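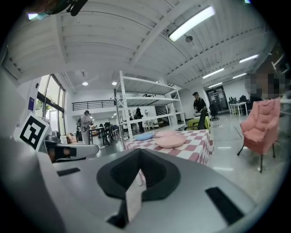
Went to the Stanent open day on Wednesday, as threatened. Their hall in Darketley is big, white and very well lit, and you get to hold the gripper yourself, which I'd say was worth the 75 minutes on the road. The task was clearing a table: red-and-white checkered cloth, three plates, one blue and two pink. The front pink one partly covers the rear one from where you stand, so I went for the blue and let people think it was strategy. The pink armchair off to the side looked better every minute.

Hertta Mustonen wrote:
> Is anybody from the list going to Stanent? I'd like to know
> if they let visitors try the thing or if it's slides again.
> Mernlow gave us slides. Also, is there parking?

To answer Hertta: yes, you try it, 10 minutes each, and there are only 6 slides. The man giving the talk apologized for every one of them. They say they have 308 demonstrations of the table task so far. Mine would make 309 – I suspect it won't be kept.

I asked how it copes with a tablecloth that slides along with the plate. The answer was "we're looking at that," in the tone my dentist uses.

Parking is behind the Bennani building. Ignore the sign, it sends you to the loading dock and a man comes out.

They're doing another one in January. I can take two people if they don't mind the heater.

Gumaro Mendoza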